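Ulari Gullham
8 Apr 2020

Doing my empties in a thread today. I've kept them in a bag under the bathroom sink since August and the bag has split, so it's time. Skin care first, then makeup, then hair.

Usual notes. I paid for all of it. My skin is dry on the cheeks and oily down the nose, and I react to most strong fragrance. I'm in my forties if that helps anyone compare.

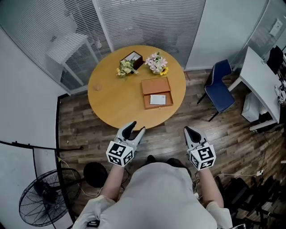
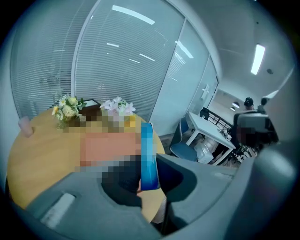

1. McGrath oat cleansing balm. Second tub. It takes off mascara without stinging and rinses clean with a warm washer. The colour has gone from white to cream since they changed the jar but it feels the same to me. Already bought again.

2. Woltdale foaming face wash. I wanted to like this because it was cheap and the chemist had plenty. It left my cheeks tight every single time. I used the last third of the bottle to wash makeup brushes and it was very good at that. Won't rebuy for my face.

3. Woltdale day moisturiser SPF 30. Fine under makeup, no white cast on me. It pills if you put it over a silicone serum, so give the serum a few minutes or skip it. The pump stopped working with a fair bit left and I had to cut the tube open. Would rebuy on special.

4. McGrath night cream, the one in the grey jar. Too heavy for the warmer months. I put it away until the weather turned and then went through it quickly. Nice on elbows as well. The scent is a bit like marzipan and doesn't last past ten minutes.

5. Rosehip oil, the small bottle. Half of this leaked into my toiletry bag so I can't give it a proper review. What I did use was pleasant. No breakouts.

6. Makeup now. Woltdale brow gel in Taupe. I've been using this shade for years and it's still my favourite. It holds all day and doesn't flake. The wand is smaller than it used to be, which suits me as my brows are sparse at the ends.

7. McGrath satin lipstick in number 239, a browny pink. This is the first lipstick I have finished in a very long time. I scraped the last of it out with a lip brush. It fades evenly and you don't get the ring around the edge. It is a bit drying by the afternoon.

8. Same range, number 136. Not an empty, I'm throwing it out. It's a cool coral that looked lovely on Rawan Zein's page and looked like sunburn on me. Rawan has much warmer colouring, so please don't take this as a warning off the shade – just try it on your hand in daylight first.

9. Mascara, the brown tubing one. Comes off in little tubes with warm water, no rubbing. Doesn't give much volume. I have straight lashes and it did hold a curl until dinner time, more or less. Rebuy, yes.

10. Pressed powder. Hit pan and then dropped it on the tiles. I know you can press it back together with rubbing alcohol but there wasn't enough left to bother with.

11. Hair. Woltdale purple shampoo. Once a week was plenty. Any more than that and my greys went a faint lilac at the temples. It stains grout, so rinse the shower down straight after.

12. McGrath leave-in conditioner. Two bottles of this gone. I have fine hair and it's the only one that doesn't flatten it. Use less than you think – I do half a pump through the ends and nothing near the roots.

13. Dry shampoo, mini can. These are poor value. I only buy them for my handbag and I don't think I'll bother again.

14. Hand cream deserves its own post as I've gone through more of it in the past few weeks than in the rest of the year. All the washing has made my knuckles crack. The plain sorbolene in the big pump bottle has done better than any of the nice ones. I put it on thick at bedtime and wear cotton gloves over the top.

15. Obadia Koech asked last time where the packaging goes. I wash out the jars and they go in the kerbside recycling. Pumps and mascara tubes aren't taken here. I was saving them for the drop-off box at the shops, but that's shut for now, so they're going back under the sink in a new bag.

16. Rebuying: oat balm, brow gel, brown mascara, leave-in, and 239 if I can find it. Online it's showing as out of stock in most shades, so I may be waiting a while.

17. A few people have asked about at-home brow tinting while the salons are closed. I have a kit here and will patch test it behind my ear first, then do a separate thread with the timings. If you've used one on grey brows, let me know how long you left it on.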